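Skaterport breach

The Skaterport breach was the theft and later sale of customer records from Skaterport, a booking service for ice rinks and roller halls. The intruder got in through a password reset page that would send a reset link to any email address typed into it, including addresses with no connection to the account. The company had described the page in its newsletter as "friction-free," and on this point it was accurate.

Discovery

The breach was found by Kristýna Pešek, a rink manager who noticed that 18 of her regular customers had changed their email address to the same one. She reported it through the support form and received an automatic reply thanking her for her interest in group bookings. A second report, sent 11 days later, reached the engineering staff, who took the reset page offline that evening and put it back the next morning by mistake.

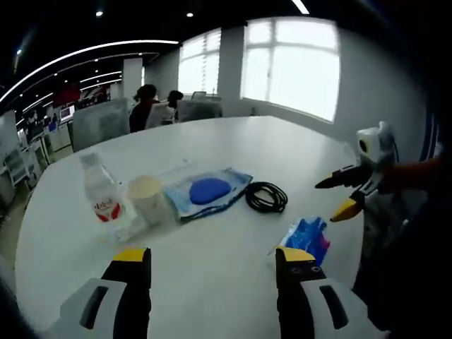 Skaterport hired the security firm Didomel to find out what had been taken. Its report, written by Anca Anghel, put the number of affected accounts at 709, a figure the company at first gave to the press as "a handful." The records held names, phone numbers, booking histories and shoe sizes. Card numbers were stored elsewhere and were not touched. Anghel's report also has a chapter on physical access, widely read because it is short. It points out that a meeting room with a white, rounded table and windows beyond it looks much the same in any office, and that a visitor who sits down at one with a laptop is seldom asked to leave. The intruder had no need of such methods, but the chapter stayed in.

Sale of the records

The records appeared on a trading forum under the seller name Bielecka, priced at $1,000 for the set. No buyer is known to have paid the full amount. Forum members complained that the shoe sizes were a mixture of American and European and could not be sorted. The price fell twice, and the listing was then moved to a section of the forum reserved for free samples.

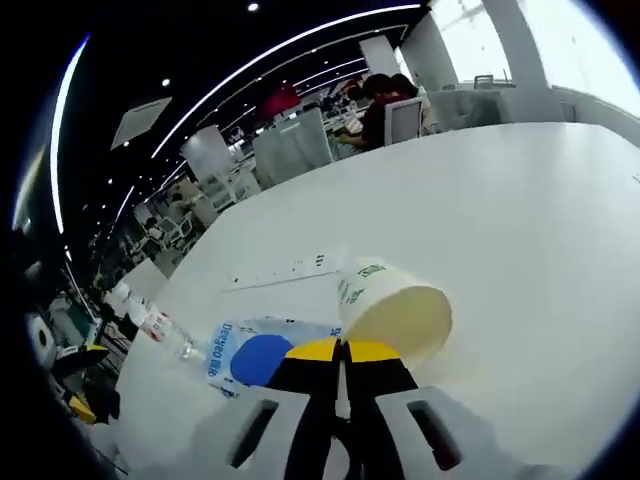
A paper cup with green print, on its side on a white table.

Legal proceedings

Jad Ghanem, a former contractor, was charged with unauthorized access and with selling personal data. The defense argued that a page which gives a link to everyone who asks cannot be said to have been broken into. The court did not agree, but the argument takes up four pages of the ruling and the judge seems to have enjoyed it. Ghanem received a suspended sentence on 2019-12-13 and was ordered to pay part of Didomel's bill. A separate claim by customers was settled for free skate rental, valid outside school vacations.

Aftermath

Skaterport replaced its login system with Alano, a product that requires a code sent by text message. For the first week the codes went to the phone numbers on file, some of which the intruder had changed. Sombat Kaewsai, the company's head of operations, left the following December to give talks on incident response. The reset page still exists, and now displays a message asking users to call during business hours.

See also: Account recovery; Data breach; Two-step login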